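Stincombe Clear Bottle, Black Screw Cap

Reading time: 2 min

Item 3637. Sold by the case of 40, caps included and packed separately in the same carton.

The Stincombe is a general-purpose clear plastic bottle for liquids that pour easily: diluted cleaners, plant feed, hand soap, craft dyes, rinse water. It is supplied empty and unlabeled. The body is transparent, so the fill level can be read from any side without a sight strip. The lower section is ribbed for grip, and the shoulder curves up to the neck to let the contents drain when the bottle is tipped.

The cap is a one-piece black screw type with a smooth top. It fits every bottle in the Stincombe line and can be ordered alone under the same item number with the suffix C. Caps from the older Futia line use a different thread and will start to turn before they bind. Do not force them.
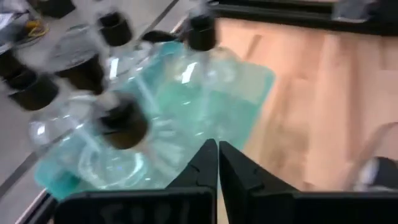

Clear bottles with black screw caps, shown with a translucent teal panel on a wood surface.

Filling and closing

Fill to the base of the neck. Wipe the thread before closing; dried residue is the usual cause of a slow leak. Turn the cap until it stops, then a further quarter turn by hand. Tools are not required and will strip the thread.

Cleaning

Wash by hand in warm water with a mild detergent and drain upside down with the cap off. Not suitable for the dishwasher or the microwave. Do not use with solvents, bleach concentrate, or carbonated drinks.

Storage

Store upright, away from direct sun. Filled cases may be stacked 3 high on a flat floor. Empty cases have no stacking limit other than the height of the shelf.

Ordering

Minimum order is 2 cases. Mixed cases are not available. Orders received before noon on Friday leave the warehouse the same day. Labels, pumps, and spray heads are listed on the Gowda accessories page. For case quantities above the online limit, write to Radek Hudec in trade sales and include the item number and delivery zip code.

Contact | Terms of sale | © Geltex Packaging | Back to top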